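Kettle moved, tea corner sorted (mostly)

15 Mar 2020

Quick one before I have to go out. Well, quick for me.

So the kettle has left the kitchen. I've been threatening to do this since January and everyone who knows me has had to hear about it, sorry Oona. The kitchen worktop is 1420 mm long, that's it, that's the whole worktop, and on it lived: the toaster, the bread, the drying rack, the chopping board, the knife block, a plant that isn't well, and the kettle. Making a cup of tea meant shoving the bread up against the toaster. Making toast meant shoving everything the other way. Chopping an onion, forget it. I've been chopping onions on top of the washing machine for most of the winter.

The obvious thing would be to get rid of the knife block. I don't want to get rid of the knife block.

Anyway. Aino Kemppainen came round to pick up her cake tins and stood in the doorway watching me play worktop Tetris and said why is the kettle even in here. And I said because it's a kettle. And she said you drink all your tea in the other room. Which I do. Filled it at the sink, carried it back, stood there like a lemon waiting for it to boil, carried the mug through, sat down, finished it, went back. Four or five times a day. More if it's raining.

So it's gone through to the white table.

The white table, for those who weren't here for that post, is the one I bought off Hertta Kettunen when she moved. Rectangle, soft curvy edges, bit plasticky to look at in some lights but very easy to wipe. It was going to be a desk. It was a desk for one week. Then it was where the post went. Then it was where everything went, and I couldn't have told you what colour the top was.

Clearing it took a whole evening. Things I found on it, in no order: three library books (one of them overdue, one of them not even mine, it's Sointu's), a glove, the instructions for the oven, the spare instructions for the oven in Dutch, a bag of curtain hooks, all the Christmas cards, batteries of unknown charge, and the good scissors. The good scissors!! I'd bought new good scissors. So now I have two pairs of good scissors and I've put one in the kitchen and one in the bedroom and I expect to lose both by Easter.

The rule now is kettle and tissues. That's all that's allowed to live there. Mugs come from the kitchen when wanted and go straight back. Tea lives in the drawer unit next to it. I know how rules go in this flat but it's been a little while now and it's mostly holding, apart from a bit of cable.
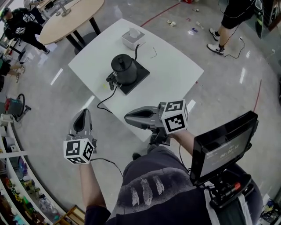 The kettle itself I should say something about, three of you asked. It's the black gooseneck one, electric, sits on a square base. I wanted it for pour-over coffee back when I was going to be a person who did pour-over coffee. I did that for a bit. It's a lovely thing to pour from, dead slow and you can aim it, you could water a thimble. For tea it's a bit daft if I'm truthful, filling a big pot takes ages and you stand there with your arm going. But for one mug it's grand and I've got used to it. When I use my mum's normal kettle now it comes out like a burst pipe and I slosh it everywhere.

Smaller than a normal kettle as well. I get two mugs out of it, or one mug and a hot water bottle that's only pretending. So when people are round it's boil, pour, refill, boil, pour. Adesuwa Ogunleye says this is how you can tell whether I want guests.

Water. This was the bit I hadn't thought through, obviously the tap hasn't moved. First couple of days I was carrying the kettle to the kitchen and back every time, so I'd gained nothing at all, I'd actaully made it worse. Now I fill a jug in the morning and again at lunch. Jug sits on the drawer unit, lid on. It's a Bodley one, nothing special, from the charity shop, has a chip in the foot but doesn't leak. If I've got the jug full I can go all afternoon without going in the kitchen, which is either very good or a bit of a worry.

Next problem, the lead. It comes off the base and goes down over the near edge of the table to the floor, and I'm not in love with it. It's the side you walk past. I haven't caught it yet but I can see it coming, me in slippers with a plate. And please don't all write in, I know, I know, it's a kettle full of boiling water, I'm going to fix it. Options as I see them:

Turn the table round so the lead goes down the back. Problem: then the socket's the wrong side and I need an extension, and I don't like running a kettle off an extension. My dad drilled that into me.

Little stick-on clips down the leg. Hertta has these for all her lamps and they look very neat. I bought a packet, the brand is Pania, and two of them fell off the side of the bookcase in the night when I tested them so I'm not trusting those with it. Might be I didn't clean the surface first. It does say to clean the surface first.

Wrap the spare round something. Some bases let you wind the extra up underneath. I've turned mine upside down twice looking for anywhere it might tuck, no luck so far.

Leaning towards proper clips, screwed in. It's only the table. If I ever sell it I'll fill the holes.

Steam, since Sointu Jääskeläinen asked, she's got that swollen shelf over hers. Not an issue in there, nothing hanging over it, just ceiling. That's honestly one of the best bits. In the kitchen it was under the wall cupboard and the bottom edge of the cupboard door had gone all soft and furry. I've sanded that back and painted it and it looks like a cupboard door that someone has sanded and painted.

Floor. The pale shiny floor shows every drip. I always thought it'd be good at hiding things, being that sort of grey, but no, with the ceiling lights on you get every splash and every footprint. I keep a cloth in the top drawer. I did think about a mat and then thought about tripping on the mat.

And descaling, as we're doing kettles. The water here is awful. I do it when it starts to look like the moon in there. Method:

Half fill with water, top up with white vinegar. Mine takes 400 ml water and 200 ml vinegar, comes to under the max line.
Bring it just to the boil, switch off, leave it. An hour is fine. I once left it overnight and that was fine too.
Pour out, rinse, boil plain water and chuck it, boil plain water and chuck it again.
Open a window. I mean it. Do that one first actually.

The thin spout is a pain because you can't get in there with anything. I pour the vinegary water out through the spout slowly so it gets a go at the inside. No idea how well it works but bits come out. Citric acid is meant to be better and doesn't stink the place out, I've ordered some from Keskinen, that's the little hardware place by the station, they do a tub.

What else. The round table! People keep asking if it's gone. It's not gone, it's just further back now. Light wood, black legs, the one that used to be in the middle with the puzzle on it. I shoved it back to make room to walk round the white one. I like it better over there. The puzzle's in a box under the bed, 4 pieces missing, all sky, and I'm at peace with that.

Now the kitchen. Without the kettle there's a gap next to the toaster and I've stood in front of it and just looked at it. Whole chopping board fits. Flat! I made a soup last week with everything chopped on an actual worktop and the pan didn't have to go on the floor at any point. Leek and potato, bit too much pepper. The plant's had a move too, nearer the window, it's put out one new leaf and dropped two so make of that what you will.

Adesuwa's verdict on the tea corner was that it looks like a waiting room. I think she means tidy. She also said it wants a tray under the kettle, so drips don't get on the table and it looks like it's meant to be there. She may be right, she's annoying like that. I've looked at a Vimadov one, black, square, but I'm worried black on black will just look like a big black lump. A wooden one might go with the round table. But then the base needs to sit flat, and half the wooden ones have a lip or a curve or some slogan on. I don't want a tray with writing on it. If anyone knows of a plain flat tray, no handles, no slogan, not silly money, leave me a comment.

Oona wants to know if it's made me drink less tea. No. I've definately gone up.

Still to do: clips for the lead, tray, give Sointu her library book back, work out what's in the second drawer because it won't open more than a hand's width and something in there rattles. I think it's the whisk.

Right, coat on, bus in nine minutes. Curtains next time, I've found the hooks.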